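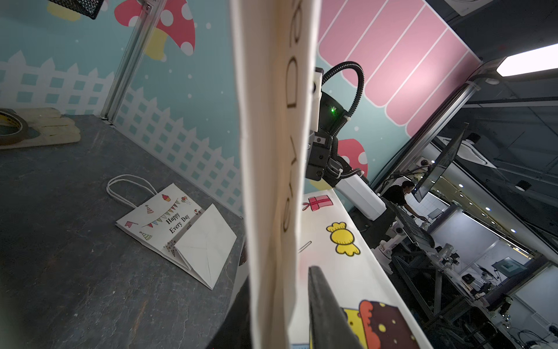

Home Explore Notifications Messages Profile

Paper bags again. I promised to write a little about the planner, so a short thread on what we changed in Bustgate this month.

The old version sent one target pose and one closing width. With a box this is fine. With a paper bag the side bends inward, the width is wrong already, and the controller keeps closing because it sees no force.

Now the grasp is split in two. First a slow close until the finger current rises a little, then we hold position and do not chase the force anymore. The threshold is 7 percent over idle. I tried 18 and the paper got creases.

Perception was the harder part. The printed side comes very near to the wrist camera and fills much of the view, so the depth there is useless. We mask this region after contact and trust the arm camera for the rest.

Handles are still a problem. Twisted paper, thin, two loops close together — the segmentation likes to join them into one.

Numbers from simulation only: 98 of 100 grasps planned without collision. Please do not read this as a result on the real arm, I will run that in July.

The logging tool is Rellus, with a small patch so both camera clocks agree. I will clean up the patch before I share it.

Next is replanning when the bag lies on its side.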